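Ticket: New single won't play past 48 seconds
Status: Solved

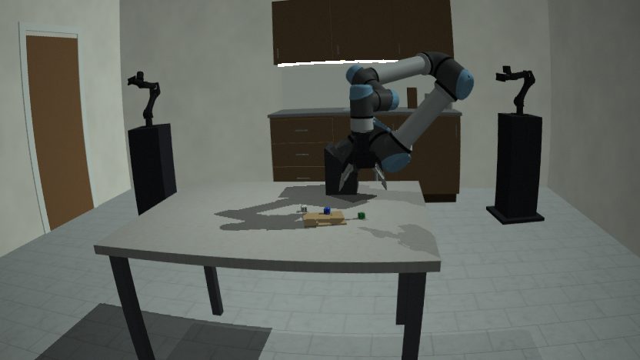

Hi Zachary, and thank you so much for being patient with us while we poked at the Bastaton player! Lucie and I listened to "Karnuvetti" on three browsers and it stopped at 48 seconds every time, right before that lovely second chorus. We looked at the audio and found your upload had stalled at 25 percent. Could you send the file again?

Update, December: new file received, plays all the way through. Closing this one, and happy release!

Halima Mushi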